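How to align the marker cube pose with the gripper camera video
July 17, 2021
By Timo Baumgart

In this tutorial I show how we calibrate the time offset between the camera stream and the marker poses in Posex. You need a working install and one hand-held gripper with its camera already calibrated. If the intrinsics are not done, please do them first, because the steps below will give you wrong numbers without any warning.

1. Start the recorder and check that both streams write timestamps in milliseconds. If one of them writes seconds, set time_scale to 1000 in the config file.

2. Bring the cube into the view of the camera, so that the detector can find its patterns. Keep it still for six seconds, then move it slowly left and right.

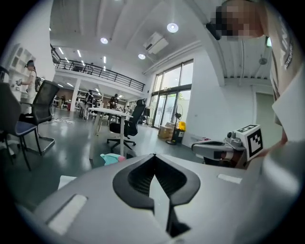
Marker cube on the second gripper, seen from the camera of the first one.

3. Stop the recording and run the command:

posex align --ref camera --target cube --max-lag 140

The lag is given in milliseconds. With our equipment the result is usually about 140 when the buffer is on, so for a slower computer you must raise the limit.

4. Open the plot. The two curves should lie on each other at every turning point. When they are shifted only at the end, the clocks are drifting and you have to split the file into 2 parts and align each part separately.

5. Save the offset with posex save. Lieselotte Lindemann wrote a small script which does this for a whole folder, and we plan to include it in the September release.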